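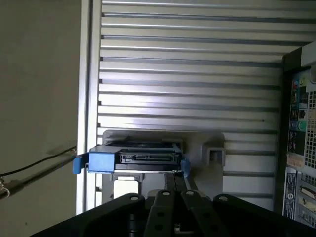 By Lingyun Lü

Sanovside Outdoor Concerts: FAQ

Are the concerts really free?
Getting in is. Parking at the Preda Street lot is not, and the flyer keeps that in small type.

Do I need to come early?
The lawn is said to hold 200 blankets. I doubt it — come by 6:30 if you want to see the stage.

Will there be food?
Two trucks are promised. Last year one showed up, and it ran out of tacos before the second band.

What if it rains?
The city says shows will be "rescheduled." I have yet to see a makeup date on any calendar.

Can I bring my dog?
Yes, on a leash.

When is the lineup posted?
March, supposedly. Check again in May.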